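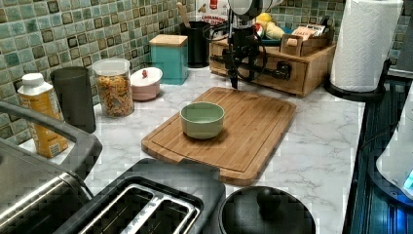

Tábua de bambu e tigela verde na bancada.

Ayana Kumsa deixou a cozinha de um hotel para ensinar adultos a cozinhar em casa. Dá aulas há dois anos, em turmas pequenas, e a primeira lição é sempre caldo de legumes.

«As pessoas chegam a pedir receitas de festa», conta. «Eu pergunto o que jantaram ontem.» A maioria responde pão com queijo – ou nada.

O curso dura 21 horas e custa 200 euros. Kumsa não entrega fichas. «Quem escreve à mão lembra-se da quantidade de sal.» Em abril abre uma turma ao fim da tarde, a pedido de quem trabalha por turnos.

Sobre um livro, hesita. A editora Pravach fez-lhe uma proposta e ela ainda não respondeu. «Tenho 26 receitas que funcionam. As outras ainda mudam todos os meses.»

Comentários

Endang S.: Fiz o curso no outono. O caldo ficou cá em casa.

Kumiko Kubo: A turma de abril já tem horário?

Hedvika: 200 euros com ingredientes incluídos?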